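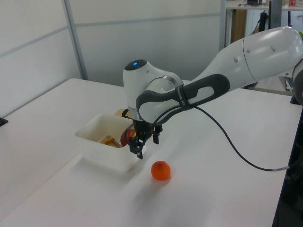
Budgeting for a first pick-and-place arm

Start with the job. Write down what the arm has to pick up and where it has to put it, then price the gripper before the arm. Fruit and small parts may need different fingers, so allow for a second set.

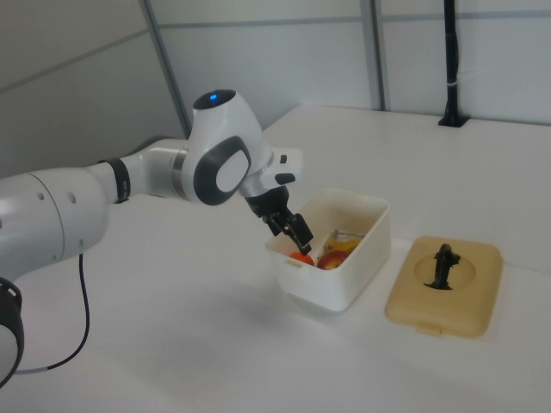 Two-finger gripper over a food box of mixed items.

Next, list the extras. Table, mounting plate, cables, spare fingers and bins are usually left off the first quote. At Kotthorpe we set aside $1000 for these and spent all of it. 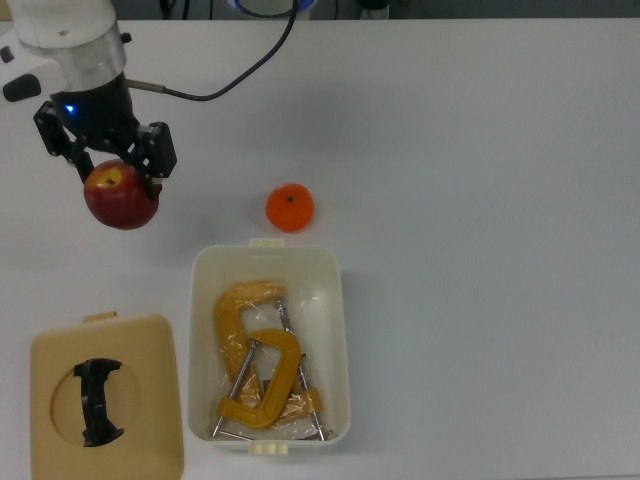 Ask the supplier for lead times in writing. Ours quoted three weeks for the arm and eight for the gripper. Order the slower item first, and book operator training for the week after it arrives.

Alun Pugh, August 2021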